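Open day at the Folside woollen mill

The Folside mill opens its doors once a year, and I drove up from Gunavcombe to see it. Entry was $2, paid into a tin at the gate. Tours left from the old dye house and ran for 76 minutes, a bit longer if people asked questions.

Our guide was Annick Ouellet, who started in the carding room as a teenager and now runs the spinning floor. She took us past the scouring tanks first. The smell of lanolin is strong in there and it stays on your coat. The carding machines were running, so we were handed earplugs and she saved her talk for the corridor. The mill keeps 300 spindles going on a normal day and has room for more, but parts are hard to get. 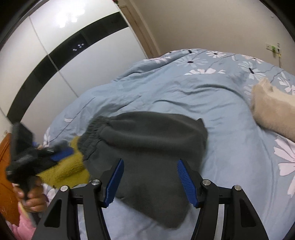

Finishing and making-up is upstairs, and it was the part I liked best. Mateja Perić works the cuffing machine and let us handle the samples. She ran elastic thread into a rib while we watched, then let it go so the fabric drew in. I have a dark grey thing at home with the same kind of gathering at one end, all tight little puckers, and had never thought about how it was done. The tension is set by hand and she checks it every few metres.

Lunch was soup and a roll in the canteen, plus tea from an urn. The mill shop next door had seconds at good prices - I bought two skeins of undyed four-ply and a pair of work socks.

Parking is on the grass behind the boiler house and gets muddy. The stairs to the finishing floor are steep and there is no lift. The next open day is in March, and bookings are taken at the mill office.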